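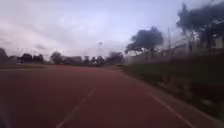 Ticket 300 – Registration form for senior walking mornings does not send
Opened by: Zuzanna Czarnecka, Stodonine Senior Services
Assigned to: Makis Panagiotou, Kinis web support
Opened: 02/06/2020
Priority: normal

Zuzanna Czarnecka wrote:
Hello, I have a problem with the form for our walking mornings in July. When a person fills in the date of birth and presses Send, the page goes back to the top and all fields are empty. No confirmation e-mail arrives. I tried it on two computers, with the same result. The form for the lunch club works well. We have 51 places and many of our members already call me by phone, so I write their names on paper for now.

The event page itself opens correctly.
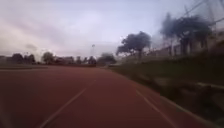

Running track with white lane lines

Makis Panagiotou wrote:
Thank you for the clear report. I could repeat the error. The date field accepts only birth years after 1950 – this limit was copied from an older form. I removed it. Please clear the browser cache and try again. It can take up to 4 hours before all visitors get the new version.

Zuzanna Czarnecka wrote:
I tried with the birth year 1938 and the form was sent. The e-mail came too, but the name of the bus stop is written "Jasinska". It should be Jasińska.

Makis Panagiotou wrote:
Corrected in the e-mail template. I leave the ticket open until you have tested it.

Status: waiting for customer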